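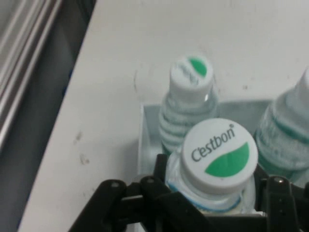 Why not just buy the cheapest gripper and put what's left into the arm? Somebody asks me that every time I teach the budgeting week, and this term it came in by email before I'd even posted the reading. It's a fair question, so I'm going to let it run the whole handout.

Week 7: Paying for a pick-and-place cell

Quick reminder of where we left off. Pidard is our bottling customer. They want one cell that takes water bottles out of a tray by the neck and sets them down somewhere else, and they've asked two suppliers, Plidon and Ibarra, to quote. Your job is to be the person at Pidard who has to sign the purchase order (congratulations, by the way).

Start with the part, please! I know the arm is the fun line on the quote, and everybody wants to talk about reach and speed, but a bottle neck is a small target with a cap sitting right on top of it and neighbors close by. The fingers have to fit down between the bottles before they can close on anything. So when you read a quote, go to the gripper page first and look for three numbers: how wide it opens, how thick the fingers are, and how hard it squeezes at its lowest setting. The Plidon quote gives all of them. Ibarra leaves out finger thickness, and I'd like you to tell me what you would write back.

Now the money. The cheap gripper in the Ibarra quote saves Pidard $1000 up front. Sounds great! But its fingers aren't swappable, and Pidard has already said they might change bottle suppliers in November. A set of custom fingers for the Plidon model is $500. Work out what happens to that saving if the bottle changes once, then if it changes twice, and remember that a gripper you've outgrown still had to be paid for.

Things people forget to put in the budget (I forgot most of them on my first project, so no judgment):

Trays. If the tray slides, every pick is off. Price something to hold it in place.
Table and frame. Often quoted as "by customer," and that's you.
A wrist camera, plus the cable and mount that go with it.
Spare fingers and pads.
Bottles! You'll go through a lot of them in testing and somebody has to buy them.
Training time for the people on shift.
Freight and installation.

For contingency I usually put in about 15 percent on a first cell and less on a repeat. If your manager wants to cut it, ask which item on the list above they'd like to skip.

A word on renting. Clonda, the integrator from our second case, rents demo cells by the week and takes part of the rent off the price if you buy. I like this a lot for a customer like Pidard, where the doubt is all in the grip and very little in the arm. You bring your own tray and your own bottles, full ones and empty ones, and run them. Write down every missed pick and what kind of miss it was.

For next class: a one-page budget for each supplier, same line items in the same order so we can lay them side by side, and a short paragraph on which one you'd sign. Bring your email to Ibarra too. Keep it polite, they're going to be quoting you again.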